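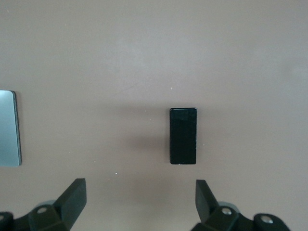 Black block on the worktable.

I have been repainting the shelf brackets in the hall, and the gloss black gave me more trouble than the brackets are worth. Notes follow, mostly for my own use next time.

The first coat was Grukard enamel straight from the can, brushed on in the garage. It sagged on every vertical edge. I blamed the brush, then the temperature, then read the label, which asks for thinning below a certain point on the thermometer. My garage was well under it.

For the second attempt I sanded back to bare metal and went over everything with 2000 grit at the end. That was a mistake. The surface was too smooth for the primer to grip, and it lifted along with the masking tape. Raed Bataineh, who used to spray cabinet doors for Pascual, told me to stop at a much coarser paper and save the fine grit for between the last two coats.

What worked:
Degrease, then sand, then degrease again.
One coat of primer, left overnight.
4 thin coats of enamel, thinned slightly, with 20 minutes between passes on the same coat.
Wet sanding before the final coat only.

Drying is the slow part. The can says a day. A fingernail still marked the paint after some 90 hours, so I left the brackets alone for a week - the shelves stayed on the floor, and the books stayed in boxes.

Gloss black shows dust more than any other finish I have used. I wiped down with a damp cloth before each coat and still picked out specks with tweezers. Satin would hide most of it. I have half a can of gloss left, so the coat hooks are getting the same treatment in December.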